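Table FAQ - oiling, marks, delivery
Updated Jan 15, 2014

Most of what we get asked by email, in one spot. Read this first please, replies are slow until the April orders are out the door.

What finish comes on the Berkholm?
None. Sanded and shipped bare. You pick oil, soap or varnish. Bare is fine for a week or so while you decide, just keep coffee and red wine well away from it.

And the Ikora?
Two coats of clear hardwax oil already on. Don't varnish over it, it'll peel. Top up with the same oil once a year, more often if the kids do homework there.

Will it stay that pale?
No, sorry. Light timber goes honey coloured over time, quicker near a north-facing window. Oil warms it up straight away. If you want to hold the colour, use a white-pigmented oil or the soap finish. Move the fruit bowl and placemats around for the first few months or you'll get pale patches underneath.

Can I see the grain before I order?
Every top is different so we can't match one exactly. A pale cream to light beige with the grain clearly showing is the sort of look to expect. Want something plainer? Say so in the order notes and we'll try, no promises.
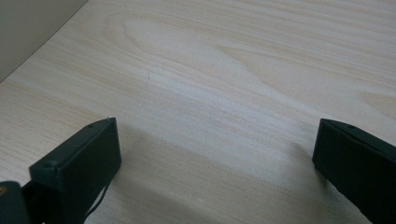
Scratches and dents

Small scratches on a bare or soaped top: sand by hand, with the grain, 80 grit only if it's a deep one, then go finer. Don't start with 80 on a light scuff, you'll just be making more work. Never across the grain.

Dents: damp cloth, iron on medium, few seconds at a time. Lifts most of them. Bare or soaped tops only, not oiled ones.

Water rings?
Leave it to dry over night first. Plenty fade by themselves. If not, light sand and re-oil, and do the whole top or the patch will show.

Which cleaner?
Damp cloth, wipe dry. That's it. No spray polish, no bleach, no scouring pads. Akyol soap flakes are what we use in the workshop, 5 tablespoons to a bucket of warm water.

How much oil do I need?
One 600 ml tin does two coats on either table with a bit left over. Rags go flat outside to dry, not scrunched up in the bin. They can catch fire by themselves, seriously.

Does the Wunow bench match?
Same finish options, yes. Colour will be close but not identicle, especially if you buy it later than the table.

Returns?
60 days, unused and unfinished. Once you've oiled it it's yours. Keep the cardboard corners, the courier won't take it back without them.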